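For my project I wanted to find out how long cut flowers last in different kinds of water, mostly because my mum swears by sugar and my nan swears by a copper coin. Somebody had to settle it!

I bought tulips from Gosling, the little stall by the Stirneck bus stop, and split them between plain tap water, tap water with sugar, water with a coin in it, and shop flower food. Six stems in each lot, all trimmed at a slant and kept out of the sun. Every morning before school I wrote down which ones had drooped – I called it a droop if the head hung below the rim, which got a bit argumentative with myself by the end.

The flower food won easily, and the plain water came second, five days ahead of the sugar, which went cloudy and smelled awful. The coin did nothing I could measure (sorry, Nan). I changed the water in all of them in the middle of the test, and looking back I wish I'd left half of them alone to compare.

The other thing I'd change is the containers. I used jam jars, and I think a narrow neck might hold the stems up and hide a droop.
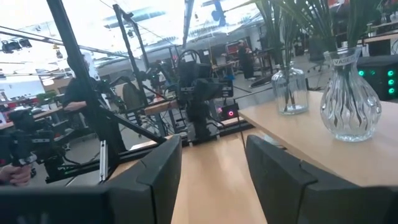
*Fig. 1. Two clear glass vases, the smaller one with a narrow neck.*

Next time I'd like to try roses, and start in January when the house is colder.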